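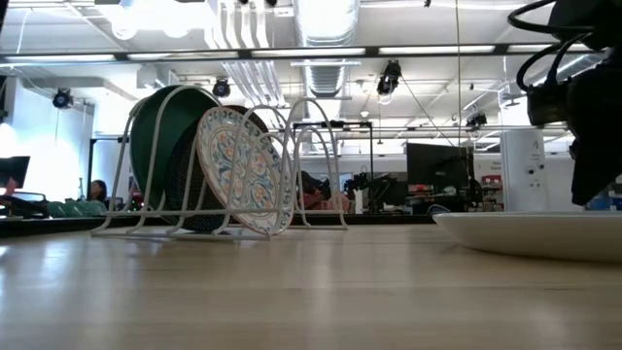 Trois assiettes sur la tranche dans l'égouttoir blanc, et le bol peu profond à côté.

Cuisine > Astuces > Vaisselle et rangement

Par Ffion Griffiths, juillet
Imprimer | Envoyer par e-mail

L'égouttoir, mon meuble de rangement préféré !

J'ai longtemps empilé mes assiettes dans le placard (et pesté chaque fois que je voulais celle du dessous). Depuis que je les range debout dans un simple égouttoir en fil métallique, tout est sous la main et je m'en sers enfin, de mes belles assiettes dépareillées ! Le modèle Hornisen que j'avais repéré tient sur 60 cm de plan de travail, mais mesurez d'abord la profondeur de votre placard, le mien n'a que 3 cm de marge.

Commencez par trier. Je pose tout à plat, parfois même par terre quand la table est prise, et je regroupe par diamètre.

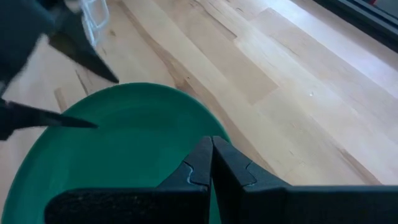
Les pièces creuses vont à part : un bol large occupe vite deux encoches et pousse ses voisines. Les grandes assiettes passent en premier, du côté des arceaux les plus hauts, puis on descend en taille. Essuyez bien le pied de chaque pièce, l'eau adore s'y cacher.

Pour les décors peints, éponge douce et eau tiède, jamais le côté vert qui gratte ! Nerys Howells, de Pudstead, m'a écrit qu'elle avait sauvé ainsi un service de plus de 114 pièces, dont 11 plats. Quel courage ! 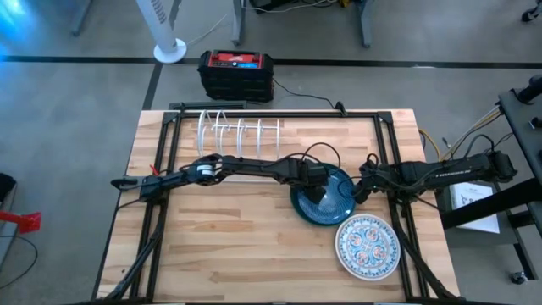
La bleu-vert et la blanche à médaillons, à plat sur le bois.

J'alterne volontiers uni et motif, c'est gai et on repère tout de suite celle qu'on cherche. Tenez l'assiette par le bord, descendez-la bien droite dans son encoche et ne la lâchez qu'une fois calée.

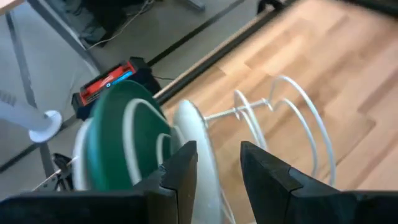
Assiettes blanches et verte, debout entre les arceaux.

Si l'égouttoir glisse sur le bois, deux bandes de feutre sous la base suffisent. Changez-les quand elles brunissent.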